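A hand that would not open

The fault at Dorlow's test kitchen lasted 14 seconds, and the technician who was standing next to the robot remembers most of them.

"It had hold of a tool by the handle and the command came through to let go," she said. "It didn't let go. The screen said the hand was open. I was looking at it and it was closed."

She works on the household handling project, where humanoid hands pick up ordinary things from a table laid with a flowered cloth and a sheet of clear plastic. Handles are among the first grasps tried each morning. The fingers close on one side, the thumb presses from the other, and the controller is supposed to know how hard.

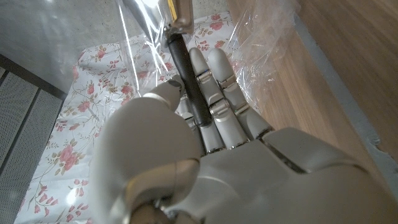

Page 2

The grip itself was never the worry, she said. What went wrong in April was the release. A position sensor at the base of the thumb had stopped updating, and the controller went on using the last good reading it had. When the arm began to pull back, the hand was still holding on.

"The arm thinks it's empty, so it moves at empty speed. You don't want to be leaning over the table for that."

She was leaning over the table. The tool swung past her forearm and hit the edge of the wood. She pressed the stop button and the arm froze, but the hand stayed shut, and it took two people to ease the fingers back one joint at a time. She had a bruise and went home early.

The hand came from Jernar, and the software that runs it was written in-house under the name Drilari. At first each side thought the fault belonged to the other. An outside safety firm, Başaran, was asked to go through the logs. It found 498 grasps recorded since the last service, and in 4 of them the thumb reading had frozen for a moment and then recovered. No alarm had been set for that.

"That was the part that bothered me," she said. "It was in the logs. We had a warning and we'd filed it."

I asked whether the team had thought of going over to soft objects only.

"We talked about it. But a soft thing or a light thing has its own trouble. With a clear plastic cup, if the thumb reading is off by a little, you can crush it before the fingertips tell you anything."
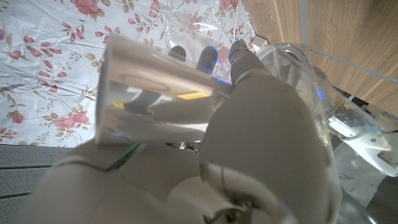 The changes since then are small ones. Drilari now treats a reading that doesn't change during a commanded movement as a fault and stops the arm. The arm also waits after every release until the fingertip sensors agree that nothing is being held. The wait has slowed the work down, and she has heard complaints about it.

There is a line of tape on the floor as well, and staff stay behind it while the arm has power. She put it down herself the next morning.

Jernar has replaced the thumb sensor and is still testing the old one. She would like to know whether a cable or the sensor itself was to blame. Until she does, she checks the thumb by hand before each session — power off, full travel, both directions — and writes the result in a notebook.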